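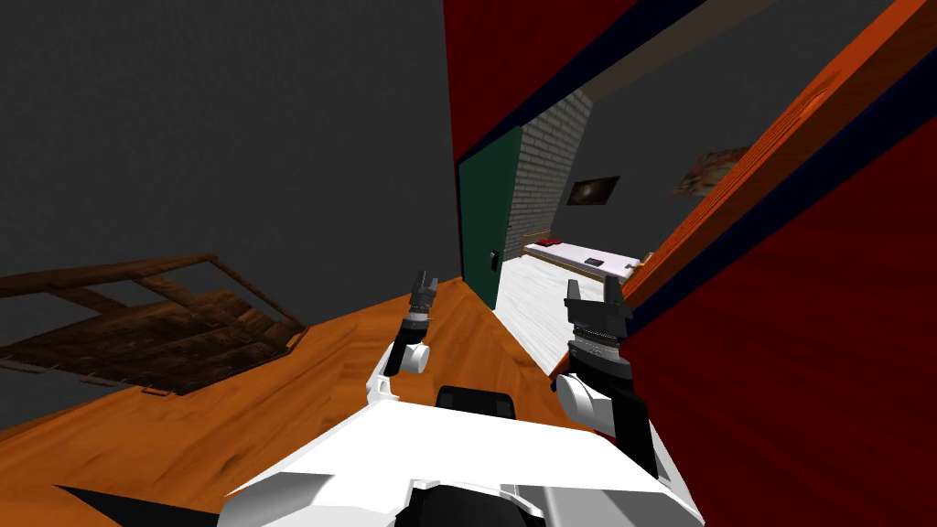
*Fig. 1. Head camera view in sim, hallway to bedroom, both grippers open.*

From: Merike Rimkutė
To: nenavent-dev
Subject: Re: [nenavent-dev] doorway planner rejects open door

On 14/07/2025, Tarun Tiwari wrote:

> Same build as Hendrik, stock config. Planner returns NO_PATH at the
> bedroom threshold with the green door standing open. Costmap has a
> ridge across the floor right where the orange boards meet the white.
> Is this the inflation radius again?

Not inflation. The ridge is a projection error. The renderer applies camera roll, but `depth_to_grid` assumes a level horizon, so the floor plane fit tilts and the far end gets marked as occupied. You can check this by dumping the fitted normal before the grid is written.

I replayed 98 starts in this hallway with the roll taken from the torso IMU topic. 90 reached the threshold. The remaining failures are a separate problem – the arm self-filter misses the ribbed part of the right wrist and leaves points in the grid.

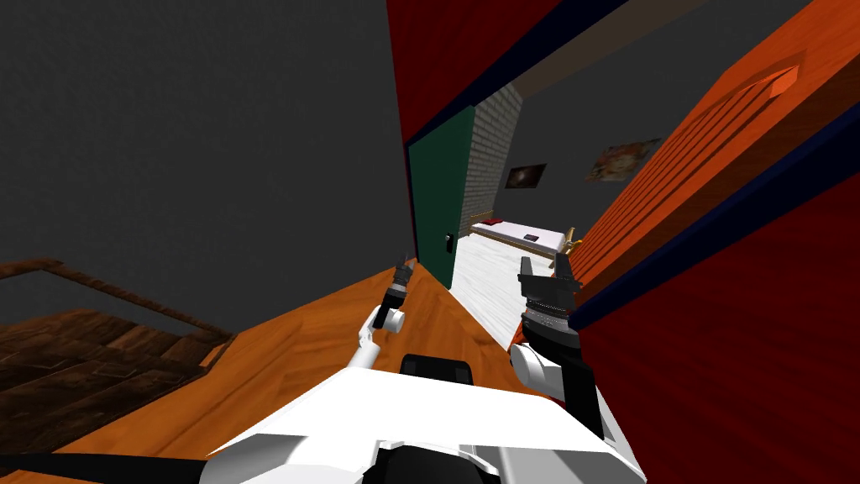 *Fig. 2. Same hallway. Right gripper in front of the red wall, bed visible through the doorway.*

For the wrist, raise `self_filter.padding` on the right arm only. Setting it globally removes real points near the door edge.

Patch is on branch `roll-fix`. Bence, please review the frame lookup – I am not sure the timestamp handling is right when the sim is paused.

Merike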